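Talks > Packing and Travel > Speaker Notes > One Bag for the Week

Good evening, everybody, and thank you for coming out so soon after the holidays. (Wait for the chairs to settle.) I always start with the same confession, so here it comes — I packed badly for years, and I was proud of it, too! Ask who has sat on a suitcase to close it. Let them laugh, then go on.

Tell the Planitz story, the short version. Two changes of train, 31 steps up to the guesthouse, and a bag with everything heavy at the bottom. My shoulders complained until March.
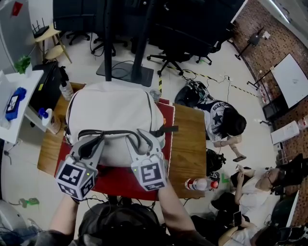

So before anything goes in, lay the bag flat on a table, a good big one, with something under it to save the finish. A mat or an old towel will do nicely. Loosen every strap and open every buckle, even the ones you never use, and feel along the seams with both hands. I once found 286 crumbs' worth of oatmeal cookie in mine (pause, they usually like that one).

Then the heavy things, close to the back and about halfway up. Shoes, wash bag, the book you swear you'll finish. Soft things go around them. Water bottle last, and check the cap twice, please.

Pass around the Nordin packing cubes here, and mention that the small ones are plenty for socks. Somebody will ask about weight. Mine came in under the limit for Valtar, with room for a jar of jam on the way home — skip the jam if we're running late.

Questions, then coffee at the back.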